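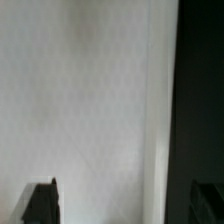
Pale gray-white wall with a faint line across it.

The Enisell Tenancy Office has updated its guidance on security deposits ahead of the July moving period. This thread sets out the main points for renters and landlords in the Neltuvura district. The full text is available at our front desk and by mail on request.

Last year the office received almost 2,000 inquiries about deposits. Many came from renters who had already returned their keys and had kept no record of the condition of the home. The new guidance therefore gives more space to the weeks before the move than the old version did.

A security deposit remains the renter's money unless the landlord has a valid claim against it. The landlord holds it during the tenancy. It may be used for unpaid rent, for damage beyond ordinary wear, and for other costs named in the lease that the law allows.

The word "nonrefundable" in a lease does not settle the matter. Some fees may be charged on that basis and others may not. Renters who find the word next to the deposit amount should ask for a written explanation before signing.

Ordinary wear means the slow aging of a home under normal use. Paint fades. Carpet flattens in doorways. Door handles loosen and small marks gather on walls. A landlord should expect to meet the cost of these from rent.

Damage is harm that goes beyond this. A broken door panel, a burn in a countertop, or a wall repainted in a dark color against the terms of the lease would usually fall under this heading. Each case depends on its facts, including how long the renter lived there.

Fine lines in plaster or drywall deserve a separate note, as they appear in many of the disputes brought to us. Buildings move with the seasons and lines of this kind can open with no action by the renter. The guidance asks landlords to look at the cause before making any deduction.

Age also matters when a real claim exists. If a carpet was near the end of its useful life, the landlord should not charge the renter the full price of a new one. A fair deduction reflects the value that was left in the item. We have added a worksheet for this calculation as Appendix B.

The move-in checklist is still the single most useful document in a deposit dispute. It should be completed room by room, signed by both parties, and copied to both parties on the same visit. A checklist held only by the landlord is of limited help to anyone.

Renters who were never given a checklist may write their own. Send it to the landlord by mail or email soon after moving in and keep proof that it was sent. The office will accept such a list as part of a case file, and silence from the landlord will be noted.

Photographs should be taken in daylight where possible. Take a wide view of each wall, floor and ceiling and then a closer view of any mark. Include the inside of the oven, the refrigerator seals, the window tracks and the area under each sink - these are often left out.

Please keep the original files. A picture forwarded many times through a messaging service may lose the details that show when it was taken. Printed copies are welcome at hearings but should be brought along with the originals.

On notice: the lease will say how much is required and in what form. A telephone call is rarely enough. The office recommends a dated letter that gives the address of the home, the last day of the tenancy, and a forwarding address for the deposit.

The forwarding address is missing from a surprising number of letters. Landlords cannot mail a check to a person they cannot find, and in many leases the duty to return the deposit depends on having that address in writing. Renters who have not settled on a new home may use that of a relative or a post office box.

A joint inspection before move-out is not required under every lease, but either side may ask for one. It should take place with enough time left for the renter to clean or repair what is found. Landlords are asked to put their findings in writing and to leave a copy.

Cleaning is the most common subject of disagreement. The standard is the condition of the home at move-in, allowing for ordinary wear. A renter who received a home in poor order is not required to return it in better order. A lease term that demands professional cleaning should be checked with our staff.

Small repairs should be approached with care. Filling nail holes is acceptable under many leases. Patching and painting a section of wall in a color that does not match may lead to a larger charge than the hole would have done. Ask first, and ask in writing.

Please return every key, including mailbox keys, laundry room cards and garage remotes. Obtain a receipt that lists them. If the keys are to be left in a drop box, photograph them together beforehand and send the landlord a short message stating the time of day they were left.

After move-out, the landlord should return the deposit or send an itemized statement of deductions within the period set by law. Each item should name the room, the damage and the cost. An entry that reads only "repairs" or "painting" does not meet the standard in our guidance.

Renters may ask to see receipts or estimates. Where the landlord did the work personally, the statement should show the hours spent and a reasonable rate. Materials should be listed apart from labor.

Roommates should note that a deposit is commonly treated as a single sum belonging to all who signed the lease. If one person leaves early, the landlord may have no duty to return a share at that point. Roommates are advised to record in writing who paid what.

If the building is sold during the tenancy, the deposit should pass to the new owner or be returned. Renters are entitled to ask which of these took place. The office holds a short form letter for this purpose, available in 4 languages.

A renter who disagrees with a deduction should first write to the landlord. State the amount in dispute, the reasons, and a date by which a reply is expected. Keep the tone plain. These letters are often read later by a mediator, and a calm account is easier to follow.

If no agreement is reached, either party may request mediation through this office. There is no charge. Sessions are held in the Siliņa Building on Ivach Street and usually last no more than two hours. Interpreters can be arranged if requested when booking.

Mediation is voluntary and the mediator does not issue a ruling. Any agreement is put in writing and signed before the parties leave. Where no agreement is made, both sides keep the right to take the matter to small claims court.

Please bring three items to the session: the lease, the move-in checklist or the closest thing to it, and all letters or messages about the deposit. Photographs may be shown on a telephone or tablet, though a larger screen is available in the room.

Boyang Liao, head of renter and landlord services: "We want people to ask us their questions while they still have the keys in hand. A visit to our desk before the inspection can save both sides a great deal of correspondence."

Landlords with a small number of homes are reminded that the guidance was written for them as well. The model statement of deductions in Appendix C may be copied freely. Staff will review a draft statement before it is sent, provided it reaches us in good time.

The office cannot hold deposits on behalf of either party, inspect homes, or recommend contractors. We also cannot give advice on leases for shops or other business premises. Callers with such questions will be referred to the county bar office.

Replies to this thread are not monitored for individual cases. Please do not post addresses, lease pages or account details here. Inquiries may be made in person at the Ivach Street desk or by letter to the Enisell Tenancy Office, Neltuvura.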